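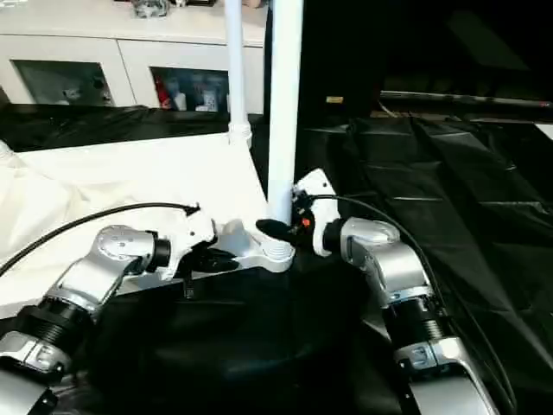

*Thick upright and ribbed collar at the base bracket, with the thinner upright behind.*

## Flolura stands: progress report to Langlois

We are past the halfway point of the grant. The main work since the last report has been on the lower end of the stand, where the upright meets the base bracket and the collar goes around its foot. Most of the complaints from the first set of stands came from that joint. The upright would lean a little after a few weeks, and people fixed it with tape or folded cardboard.

The parts list for the standard stand is now settled. Each one has a white base bracket, a thick upright, a thinner upright and a ribbed collar. We dropped the locking pin in the winter. It was easy to lose and the stand held as well without it once the collar was made a closer fit.

Parts received so far:

- thick uprights: 300, all checked for length
- collars: over 400, including spares
- base brackets: enough for the first delivery, with the rest due from Girnley
- thinner uprights: same as the brackets

Seven of the thick uprights were sent back to Girnley because the lower end was out of round and the collar would not sit flat. Replacements have been promised at no charge. They have not come yet.

The surface is the other open point. The uprights are pale and matte, and marks from packing show up on them more than we expected. We have changed the wrapping to plain paper with a sleeve at each end and asked Girnley to do the same on their side.

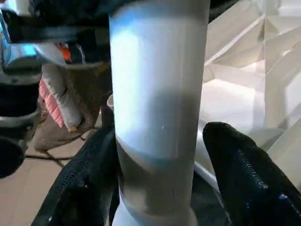 Skastham, Apr 9, 2024

Fitting work was moved to the Skastham room at the start of the quarter. The light is better and there is space to leave a stand up between sessions - at the old place everything had to be put away each evening. The move cost us some time, mostly in getting the shelving in, and it came out of the contingency line.

The fitting order we now use is as follows:

1. Set the bracket on a flat surface with the rounded end to the front.
2. Put the collar in place on the bracket.
3. Lower the thick upright through the collar and turn it until it stops.
4. Add the thinner upright at the back.
5. Check for lean from the front and from one side.

Steps 2 and 3 used to be the other way around. Sliding the collar down from the top scuffed the upright for its whole length, and on a few stands it stuck partway.

Four stands are being left up in the room until September so we can measure how much they lean over time. Readings are taken from the top of the thick upright. The first set showed no change worth reporting, but it is early.

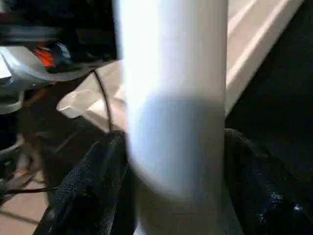 Langlois replied to the draft of this report that the long wait on those stands was welcome, but that a sheet of fitting instructions should go out before it ends, "even if it has to be reprinted later." They also asked whether the collar could be bought separately by people who have the older stand.

We agree on the sheet and will send a first version with the next delivery. On the collars, the older uprights are slightly narrower, so the present collar would be loose on them. A second size is possible. Girnley has been asked for a price and we will pass it on when we have it.

Spending is within budget apart from the shelving already mentioned. No change to the grant total is requested. Still to do before the next report: replace the returned uprights, receive the remaining brackets, and finish the fitting sheet.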